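FOR IMMEDIATE RELEASE

Draltel Puts Out Its Chores Report, and No, the Robot Can't Do Your Bathroom Yet

MALTA, March. I get asked one question more than any other when people hear I run a small robotics company: so when can I buy one that cleans the house? Today we're publishing Pullum, our first public report on household and shop-floor chores, and I'd love to give you a straight answer (it's "not yet, but some of it is closer than you'd guess").

We logged 1,231 attempts at everyday jobs, the kind you do half asleep. Putting the soap back in its dish. Folding a hand towel. Moving parts from a bin to a tray at Bech, the machine shop down the road that kindly let us get in the way. Every attempt is in the report, including the ones that made us wince!

The shop floor went better. Of the 400 tries at Bech, most ended with the part where it belonged, and the crew there stopped watching us after a couple of mornings, which I took as a compliment. Parts are the same size every time and trays don't wander off. Homes are another story. Put a mug in a different spot, swap a dry cloth for a damp one, and a job that looked finished on paper goes right back to the drawing board.

Soap is my personal favorite, and my personal headache. A new bar is a nice easy block. Use it for a week and it's thinner, rounder and slippery, and you have to squeeze hard enough to hold it without shooting it across the room.
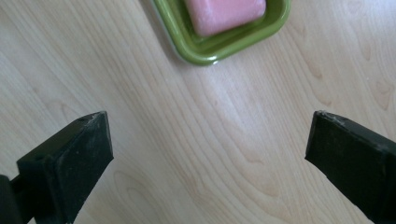 We gave the soap job its own chapter, 5 pages of it, with grip settings and a long list of what went wrong. I'm prouder of that list than of our success rates. Anybody can post a clip of the one good try, and I'd like buyers to see the other ones before they spend money.

So would I leave a machine alone with my dishes tonight? Nope. Would I let it sort parts while I get coffee? Sure, and I have.

Pullum is free to read on the Draltel website starting today at 2 p.m. Shops that want to try the parts job on their own benches can sign up through the same page, and we'll be picking the next test sites this spring.

About Draltel
Draltel builds and tests machines for small repetitive jobs at home and at work. We're based in Malta.

Media contact: Draltel Press Desk, through the contact form on our website.

###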